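Freitag, Datensammeln, Sonnenbrand

Kurzer Zwischenstand vom Straßendatensatz, bevor ich wieder alles vergesse. Bin müde, Tippfehler dürft ihr behalten.

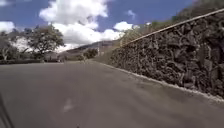 Also. 20 Fahrten waren der Plan für diese Woche, Nkrumah Ayaaba hatte die Liste gemacht, alle auf der gleichen Strecke, bergauf und bergab, verschiedene Uhrzeiten. Eine Fahrt heißt bei uns: einmal von der Einfahrt bis zur oberen Kehre, ein Mensch steuert per Fernbedienung, der Roboter zeichnet Bild und Lenkbefehl auf. Mehr nicht. Das Modell soll später aus genau diesen Paaren lernen, wo es langfahren darf und wo nicht. Klingt simpel. Ist vor allem Lauferei, weil immer jemand hinterhergehen muss, und es geht ganz schön hoch.

Problem Nummer eins: Wir fahren zu gut.

Kein Witz. Senyo Aryee steuert seit Jahren alles was Räder oder Beine hat und bei ihm läuft das Ding wie auf Schienen. Schöne Aufnahmen, völlig gleichmäßig. Und dann sitzt man abends vor dem ersten Trainingslauf und das Modell kann geradeaus, prima, und sobald es ein bisschen zur Mauer driftet, weiß es nichts mehr. Woher auch. Hat es ja nie gesehen. In keiner einzigen Aufnahme kommt der Roboter schief an den Bordstein ran und dann wieder weg.

Altes Thema, steht in jedem Lehrbuch. Trotzdem reingetappt.

Also ab Mittwoch Korrekturfahrten. Absichtlich schräg anfahren, Aufnahme erst starten wenn er schon falsch steht, dann sauber zurück auf die Spur. Wichtig, und das hab ich beim ersten Mal verbockt: das Schrägfahren selbst darf NICHT mit rein. Sonst lernt er genau das. 8 von meinen Clips konnte ich deswegen wegschmeißen bzw. vorne kürzen. Esi Annan hat dann eine Taste auf die Fernbedienung gelegt, gedrückt halten = zählt, loslassen = zählt nicht. Zehn Minuten Arbeit, hätten wir am ersten Tag machen sollen.

Problem zwei: Schatten. Die Mauer ist aus ganz dunklem, grobem Stein, und wenn die Sonne dahinter steht, wird unten am Fuß alles eine Suppe. Mittags bei hartem Licht ist der Bordstein ein heller Streifen, super zu sehen. Gegen Abend kaum noch Unterschied. Für uns Menschen kein Ding, für das Modell offenbar zwei verschiedene Straßen. Wir haben deshalb die Uhrzeiten nochmal umgestellt, weniger Mittag, mehr früh und spät. Was heißt: ich steh um 7 Uhr da oben mit kaltem Kaffee und warte auf Senyo.

Und die Markierung! Auf der Strecke gibts so alte weiße Farbreste, halb weggefahren. In der ersten Version hat das Netz sich total daran festgebissen. Man hat es an den Aktivierungskarten gesehen, da leuchtet der Strich wie ein Weihnachtsbaum und die Kante daneben gar nicht. Für diese eine Strecke geht das vielleicht sogar gut. Auf der nächsten ist der Strich woanders oder fehlt ganz und dann? Nkrumah will die Farbreste in einem Teil der Bilder künstlich wegretuschieren. Ich will lieber eine zweite Straße. Wir streiten noch. Vermutlich beides.

Beschriften: wir labeln nur drei Klassen. Fahrbahn, Rand, Rest. Elis Gethin wollte ursprünglich viel feiner, Gras extra, Stein extra, Bordstein extra, Hecke extra. Haben wir an einem Nachmittag ausprobiert und sind keinen Meter vorangekommen, weil jeder die Grenze zwischen Gras und Hecke anders zieht. Jetzt ist alles, wo er nicht hin soll und was direkt an den Asphalt stößt, einfach Rand. Himmel, Hügel, Bäume = Rest. Fertig. Das eigene Gehäuse, das unten links ins Bild ragt, wird fest ausmaskiert, ist ja immer an der selben Stelle.

Dunkle Flecken auf dem Asphalt bleiben Fahrbahn. Hatte jemand als Hindernis markiert (ich wars). Danach hat das Modell vor jedem Fleck gebremst. Sehr höflich, sehr langsam.

Was noch fehlt:
Verkehr. Auf fast allen Aufnahmen ist die Straße leer, das ist bequem und nutzlos. Fußgänger auch kaum.
Regen. Kommt vielleicht im Januar, bis dahin blauer Himmel und Schäfchenwolken, schrecklich.
Fahrten bergab mit vollem Akku, da bremst er anders, frag mich nicht warum. Esi hat eine Theorie.

Zu den Namen noch, weil Janelle Dimaculangan in den Kommentaren gefragt hat: der Datensatz heißt intern Vesturora, der Ordner mit den Korrekturfahrten heißt Dadness. Dafür kann ich nichts, das war Elis. Veröffentlicht wird erstmal nichts, erst müssen wir die Clips nach Gesichtern und Kennzeichen durchsehen, und das mach ich sicher nicht vor Ende nächster Woche.

Wer sowas selber plant: nehmt Sonnencreme mit und schreibt die Uhrzeit zu jeder Fahrt auf, auch wenn sie angeblich in der Datei steht. Bei uns ging die Uhr im Rekorder eine Stunde nach und ich hab den halben Donnerstag Schatten verglichen, um das rauszufinden.

So, Akkus laden, ins Bett. Morgen früh nochmal hoch, drei Fahrten fehlen.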